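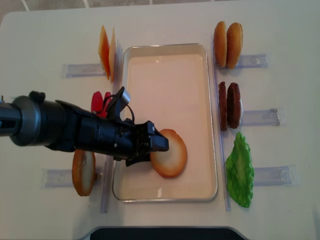

Laying out the filling station is the part of the Wosano set that most people want to get to first, and quite right too, but do give yourself a little time over it before the hungry ones arrive. The idea is simple enough: the tray goes in the middle of the table, and everything you mean to put between the buns stands on its edge down the two long sides, leaning against the clear plastic. The orange slices near the top left are a good guide to how far a slice may lean, and the bun half lying in the tray, cut face up, is how every burger should begin.

Before you start

Choose a flat, steady table with a clear space at least 800 mm wide. A white or pale top is lovely to work on, as crumbs show up straight away, but any smooth surface will do. Wash the tray and all the holders in warm water with a drop of washing-up liquid, and dry them with a soft cloth. New holders come with a thin film on both faces, which you should peel away – start at a corner and be patient with it.

Caution: Do not use scouring pads or neat bleach on the clear parts. They scratch and cloud very easily, and we can't replace them under the guarantee if this has happened.

Setting out the holders

1. Put the tray down with one short side towards you.

2. Lay the first holder flat on the table near the far end of the tray, with its length running left to right.

3. Lay the next one nearer to you, in line with the first, leaving 132 mm between them. A strip of card cut to that length saves a great deal of fiddling with a ruler. Carry on towards yourself until the column is done.

4. Stand back and look down the column. If one holder has wandered out of line, lift it and set it down again; dragging it will mark the table.

5. Press the white clips into place, one at the left end of each holder. You should feel a small click. 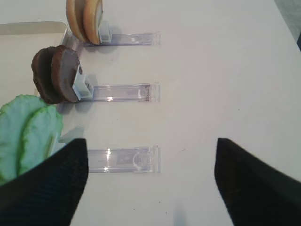
6. Give each clip a gentle wiggle. If it rocks, take it out, wipe the slot and try again – a single dried crumb is usually to blame.

Filling the holders

7. Load the firm, round things first, standing one behind the other. Two to a clip is plenty, and a third will make the front one slide forward just as you reach for it.

8. Pat wet fillings dry on kitchen paper, then stand them against the rail. Slices cut too thin will fold over at the top, so be generous with the knife.

9. Leave the bun halves until last and stand them on edge within easy reach of your usual hand.

Note: Fletcher Wihongi, who tried out the set at our Gindville kitchen for most of February, likes the cheese at the far end and the buns nearest to him. We have kept his order in this guide, but please swap things about to suit yourself.

Caution: Chilled fillings should go back in the fridge between sittings. Don't leave them standing out on the table.

For spare clips, see the parts list at the back of this booklet.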